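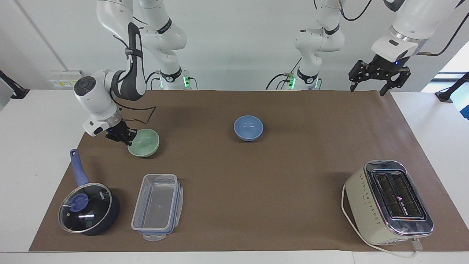 About Vulport

Vulport teaches robot arms to do kitchen chores, slowly, and then writes down how they went wrong. The second part is what people pay us for.

We are a company of seven, in one long room above a print shop. Companies that want to put arms near people and crockery send us their software, and we run it on our own benches against bowls, saucepans with glass lids, toasters, and food boxes whose locking tabs were designed by someone with a grudge. At the end they get a report. Some have framed theirs. One mailed it back.

How we got here

We did not set out to be a failure-testing company. Tharushi Kumarasinghe and Dinesh Gazi founded Vulport to build a product called Stirano, a two-armed kitchen helper that would clear a counter, put the lid on the pan, and have the toast ready. There was a logo. There was a jingle, which Dinesh still denies writing.

Stirano's first paying customer was Hendico, who run staff kitchens in office buildings. In October we set up a unit in one of their break rooms for a supervised trial. It cleared the counter nicely for most of a morning. At 11:40 the left arm picked up a saucepan by the handle, the right arm reached for the same saucepan by the rim, and each of them decided it was in charge.

For four seconds they pulled. The force limit that should have stopped them was set per arm, and neither arm was over its limit on its own. The pan, which was getting both shares, left sideways and went through the door of a microwave. Tharushi hit the stop button after that, as you would. The only person in the room besides the two of us was a Hendico manager holding a yogurt, and he was standing behind the tape where we'd asked him to stand. He was not hurt. We have thought about that tape a lot.

The log for that morning is run 713, and it is why our meeting room is called 713. It has the microwave door in it.

What we did about it

We told Hendico everything, including the part where the same fault had shown up twice on our own bench and been put down as "lid weirdness." They had every right to throw us out. They did cancel the trial, and then asked whether we could look over another vendor's machine before it went into the same room. We found 17 things. That was our first invoice that anybody paid on time.

Stirano was shelved by the end of the winter. The two arms were kept, along with most of the bowls.

How we work now

Every job starts at crawling speed, with one person at the keyboard and one with a hand on the stop button. The person on the button does nothing else. No phone, no coffee, no helpful suggestions. Dinesh finds this very hard.

Both arms share a single force budget for anything they might both be holding. If a customer's software can't do that, we write it up on page one and test the arms separately.

A task gets 100 runs before we say a word about whether it's reliable. Customers who saw a lovely demo on run three sometimes find this excessive – they tend to come around by run 40.

Anything odd goes in the log with a plain description of what moved and where it ended up. The word "weirdness" is banned, and so is "glitch." Tharushi keeps a jar, and it paid for the new toaster.

Who we are

Tharushi runs the lab and signs the reports. She came from elevator inspection and has never been impressed by a demo in her life.

Dinesh looks after the software and the customers, and is kept away from the jingle.

The other five rotate between bench and button. Our safety reviews are read by an outside firm, Wanigasekara, who don't work for us in any other way and have failed us once, over a loose cable. They were right. It was a very dull letter and we fixed the cable.

Work with us

If your arms are about to share a room with people, send us a note before the launch party. We like getting machines early, with the bad logs included. If something has already gone through a microwave, write anyway. We'll put the kettle on – by hand.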